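Self storage: the questions I get asked most

Print this page | E-mail this page
14 comments | Shared 100 times

I've rented a unit at Wanyama Storage since June and blogged my way through the whole move, so my inbox is full of questions. I've put my answers in one place!

How big a unit do I need?
Smaller than you think. I got a two-bed flat into one the size of a single garage (mattresses on end, sofa on its side) and still had a path down the middle.

Do I have to buy their insurance?
Not always. Mine let me use my own policy, but I had to show cover for £2,000 before they'd hand over the gate code. Ring your insurer first — some don't cover storage at all.

Can I bring my own padlock?
At Wanyama, yes, and I'd much sooner do that than pay desk prices. Jimari, where I looked first, only take their own disc locks. Ask before you buy one.
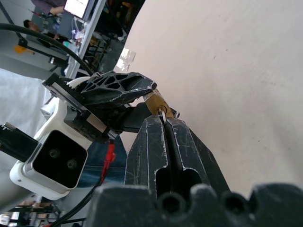

A small brass padlock with a silver shackle.

What happens if I lose the key?
They cut the lock off and you pay for it. I keep my spare at my mum's, taped inside a cupboard door.

Will my things get damp?
Mine haven't so far. I put everything on pallets and leave a gap at the back wall. Don't wrap a mattress in tight plastic, get a proper breathable cover.

Can I get in at night?
Until ten, at my branch. The Terkow Road one shuts at six, which is no use to me after work.

How do I leave?
Two weeks' notice in writing, then sweep out and take your lock with you. I forgot the sweeping bit once and got a very stern e-mail!

Print this page | E-mail this page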